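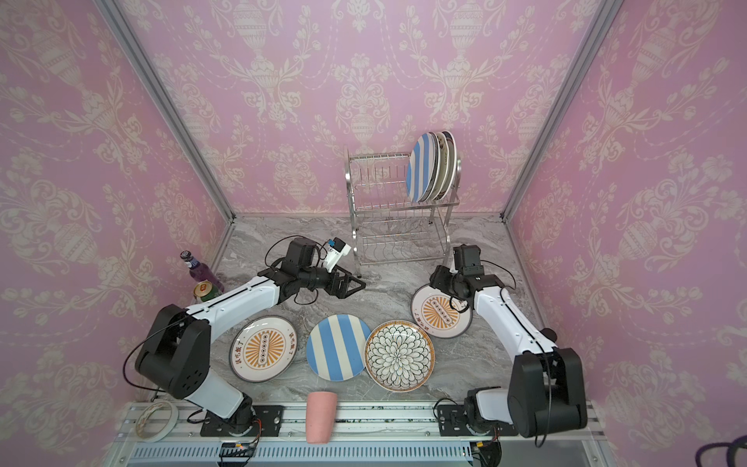 Fleken > Notebook > Dish storage > October

Rack and plates, afternoon entry

Went back to the two-tier rack today. The plan was to settle which tier the plates should go on for the Travmont kitchen sheet, and how far apart.

Plates are the mixed lot: blue-and-white stripe, orange sunburst with the Chinese lettering, black-and-white petal. The patterns help when writing notes, as I can say "stripe" or "sunburst" and everyone knows which one I mean. They come in more than one of each, so write down the position too.

Upper tier first. Plates stand fine between the prongs if they go in close to one end and lean the same way. Skipping 2 slots between plates makes them easier to lift out but uses up the tier fast. Lower tier is awkward to reach into with the upper one loaded. My vote is to keep it for bowls and lids.
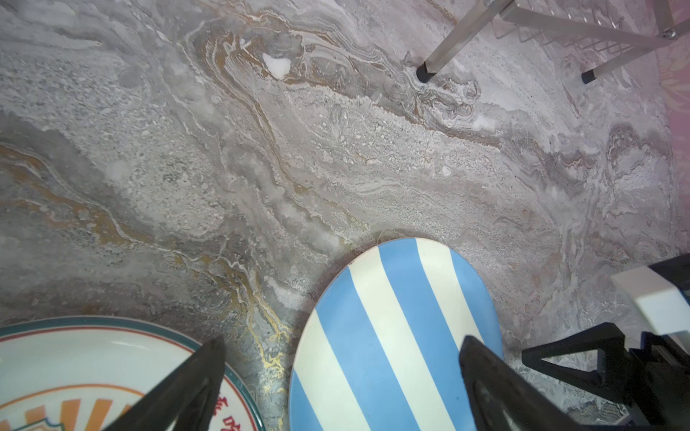 Feet need watching. The rack has black caps on its legs, and on the marble pattern a dark cap over a dark vein is hard to find when you want to put the rack back where it was. Tape marks would do it – small ones, the last lot left glue on the surface. Measured 60 mm from the rear feet to the back wall and will keep to that until someone objects.

Laying out: plates flat in front of the rack, with a gap between them. When the rims overlap, the top one has to come off first, and that changes the order on the sheet. Prajapati sheet says 200 mm between centers, too tight for these. Crossed it out in pencil.

To do:
– order 8 spare leg caps from Bostero
– redo the sheet with the new spacing
– try the bowls on the lower tier
– check the petal plate for rim wear, gold edge

Contact the Fleken workshop | Back to top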